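Ticket 1616 - Second two-arm table for Podesstead, what to order and when
Status: open, waiting on requester
Opened: August 17, 2018
Queue: Equipment planning, Adwood workshop

Hello all, and thank you for being so patient with me on this one. I had hoped to send the order to Ruldale in April, but their quote came back with the arms, the table frame and the grippers on a single line, and I couldn't tell what we'd be paying for if we only wanted part of it. I've asked them to split it.

The question from Podesstead was whether they could start with one arm and add the other next year. I do understand the wish, as it nearly halves the first bill, but the Sulemana work needs both grippers reaching the same spot, and one arm on its own would mostly sit waiting. My feeling is that we buy the pair or we hold off.
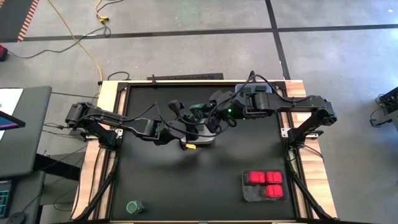

Adwood table, both arms in at the middle, block tray at lower right.

Please have a look at the floor as well as the table when you work out your space. The laptop stand and the cart want room to the left, and there are cables running across the concrete behind, so a bench pushed hard against a wall won't do. I'd put cable covers in the budget now - we forgot them last time and had to go back and ask, which was a bit embarrassing.

Still to sort out:
Split quote from Ruldale, chased twice.
Spare gripper fingers, 6 pairs. Can come out of consumables.
Trays and blocks. I'd like 2 more of the four-slot trays, and a box of 100 blocks should see both sites through.
Delivery. The frame is cheaper sent flat, but somebody has to put it together and square it up, so do allow a day for that.

Update: Ruldale say they can hold the old arm price if we order the pair. No word yet on the frame. Podesstead, could you send me your door width and the bench space you have, and I'll fill in the rest of the form for you?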